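The Slow Demonstration Is Worth Paying For

Nigel Marsden

Most arguments about teaching robots are about how many demonstrations you need. I think we should argue more about how fast the person giving them is allowed to go.

At Cloto, where I ran the teaching bench until July, we paid operators by the session and tracked them by the count. One month the board on the wall said 1,481 demonstrations. It looked good. Then Fung-ping Chung sat down and watched a large share of them, and threw out 865. Some had the object dropped and picked up again. A lot were simply rushed, with the arm swung across the table and the grasp made on the second or third try.

A robot that learns by copying will copy that too. It has no idea which part of a movement was the job and which part was somebody wanting their lunch. If the operator swings wide every time, the wide swing becomes part of the task.

The usual answer is that more data washes this out. I don't believe it does when every operator is under the same pressure, as the mistakes all lean the same way. We trained once on 186 careful runs from two people and got a steadier reach than we had from the full pile. I would not build a theory on one bench, but it changed how I spent the budget.

Speed also spoils what the wrist camera records. When the arm is whipped round, the picture smears, and the smeared part is often the moment you wanted, with the object close to the fingers.
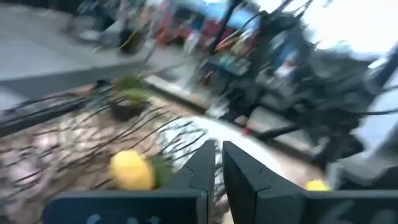

Wrist view during a move, with a yellow object close to the left finger.

Remote control makes the temptation worse. With your own hand on the arm you feel the weight of it and slow down. Through a controller it weighs nothing. The Zudamo rig we used had a speed limit in its settings, and every operator I met had found out how to raise it.

So pay by the hour. Let people repeat a run without having to explain themselves. Keep sessions short, and have somebody watch the recordings on the same day. We settled on a Thursday review of 11 clips per operator, and people began to slow down before anyone asked them to.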